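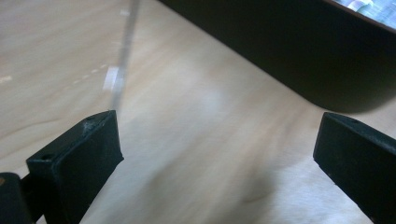 Okay, so my plywood-look craft table was getting grubby and I finally gave it a proper going over! First I brushed off all the dust (dry brush, nothing fancy). Then I went with the grain using 115 grit paper from the Mahawong pack, light pressure, and wiped it down with a barely damp rag. Leave it 30 minutes before you touch it again. One thin coat of Rurnska wax, wait 17 minutes, then buff like crazy – my arm was toast. I'm doing the edges in November.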